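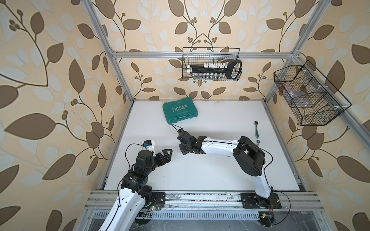 The Finale Is Not a Contract

I finished the last season of Aswood in February, and I have spent more time since then reading about how it betrayed me than I spent watching it. Eight episodes, most of them an hour long. The forum thread I check over coffee is now 254 pages.

The complaint, boiled down, is that the writers owed us something. We gave the show five seasons and it was supposed to pay out. The lighthouse had to mean something. The brother had to come back. When he didn't, people who had been perfectly happy for years decided the whole thing had been garbage from the pilot on.

I don't buy it. I didn't like the finale much myself – the flood was silly and the courtroom speech went on forever – but a weak last hour doesn't reach back and ruin the second season. I watched the second season. I had a great time. Nobody can come and repossess that.

What I'm more suspicious of is the business that has grown up around being let down. Callik, the streaming service that carries Aswood, put out a "finale companion" the same night, with the cast on a couch explaining what each scene meant. If a scene needs a couch, maybe go back and write the scene again. And the recap sites had "Ending Explained" up before I had rinsed my popcorn bowl. I read one. It explained that the ending was open to interpretation.

Then there's the petition asking for a remake of the last three episodes. I've tried to picture how that would work. Who picks the new ending? The people in the thread can't agree on whether the mother was lying in episode one. A finale written to please them would be 64 minutes of hugging.

Fans like to hold up Ratunon as the show that got it right. Did it? I was around when Ratunon ended, and I remember plenty of yelling. The diner scene was called lazy. The missing dog was called an insult. Give it a few years and the same people are telling newcomers it was perfect. I expect Aswood will get the same treatment as soon as there's something fresher to be mad at, and Zeng is wrapping up next year, so it won't be a long wait.

I'll grant the angry side one thing. Shows that sell themselves as puzzles are asking for trouble. If every trailer says "all will be revealed," you can't act hurt when people show up wanting the reveal. Callik ran that exact line for months, and then the showrunners gave us fog and a piano. That's on them.

Still, I'd like to see one review of the final season that talks about the acting. The fifth episode has a long dinner with almost no dialogue, and it's better than anything else I saw this year. I searched the thread for it and found two posts, one of them asking what brand the plates were.

Posted September 29, 2025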